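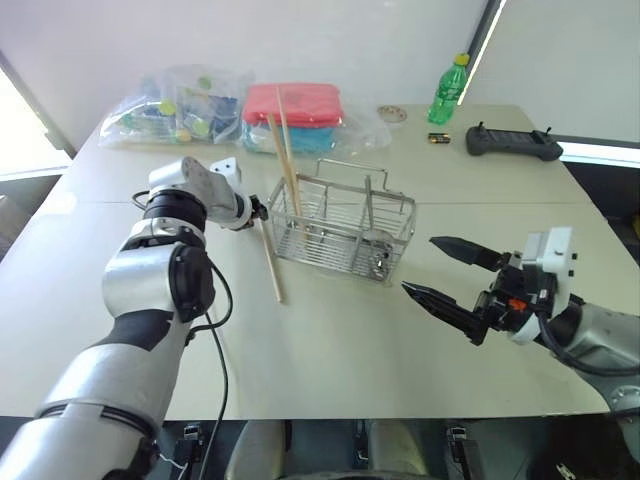
Metal is a material that people have used for thousands of years. Most metals are found in the ground, mixed with rock. The mixture of rock and metal is called ore. Once the metal has been separated from the ore, it can be shaped into many things, from bridges to coins. It can even be pulled into long, thin wire, and wire can be made into something useful, such as the silver basket on the table.

How is wire made?

Wire begins as a thick metal rod. A machine pulls the rod through a small hole in a very hard block called a die. The hole is narrower than the rod, so the metal is squeezed and becomes longer and thinner. This is known as drawing. The wire may pass through several dies, each with a smaller hole than the one before.

Metals that can be drawn in this way are called ductile. Copper, gold and steel are all ductile. Chalk is not — it snaps when it is pulled.

Wire at the Tornport Museum of Materials

The museum's Matlala Gallery holds 317 objects made of metal. Visitors may see a coil of copper wire 151 meters long and a steel cable twisted from 52 separate wires. Twisting wires together makes a cable that is strong but can still bend.

Words to know

Ore: rock that contains metal.
Die: a hard block with a hole for shaping wire.
Ductile: able to be pulled into wire without breaking.

School groups are welcome from February. Teachers should contact the Learning Office before their visit.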